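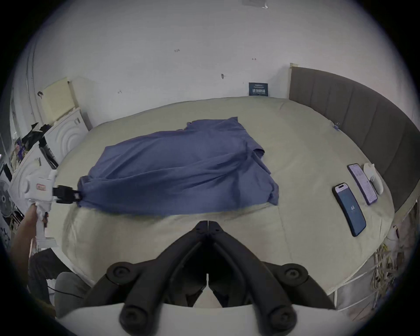 Week 4, then, and we've reached laundry. I promised last Tuesday that we'd get off the factory floor for a bit, because most of you will end up working in places with no conveyor belt at all, and hotel and hospital linen rooms are where I did my own fieldwork (25 shifts, mostly earlies, and my feet still remember). Folding a shirt is a horrible job to automate. A tin or a box keeps its shape when you pick it up, but cloth doesn't, and look at how the blue garment on the bed bunches up into a twisted point where the black fingers have hold of it. Whoever is holding the white handle is doing the hard bit for the machine: choosing where to pinch. Hold on to that thought, we'll need it for the seminar.

Now, the case study. Stisov runs a laundry that does uniforms for care homes, and when the folding cells went in there were 9 people on the finishing line. The plan (it's in your reading pack, the Huttunen report, skip the appendix) was that the cells would take the shirts and tunics and the staff would move over to checking and mending. And they did, mostly! But read the interviews. Kanyarat Duangkaew had been a folder for years and became what the firm called a "demonstrator", so she spent half her shift folding with hand-held grippers for the machine to learn from. She liked the quiet and she liked sitting down. What she didn't like was that her pay grade stayed exactly where it was, although she was now teaching as well as folding. I think she had a point, and I'd love to hear from anyone who disagrees.

A few things I want you to get out of this one:

Skill moves about. Before the cells, knowing how to shake out a sleeve was just part of the job and no one wrote it down. Afterwards it was something the firm recorded and kept. Who owns it then? The contract at Stisov said nothing either way.

The pace changes too. On the old line people set their own rhythm and chatted (a lot, I was there). Demonstrators were asked for 245 folds a shift, and the ones I spoke to said the number bothered them more than the work did.

Hands and wrists. Squeezing a gripper all morning uses different muscles from folding. Compare the Romier pages on job rotation with the Geludix ones, and note how little either says about breaks.

For the seminar, read up to page 169 and bring one task from a job you've had, paid or not. Be ready to tell us which part of it you'd hand over and what you'd want in return.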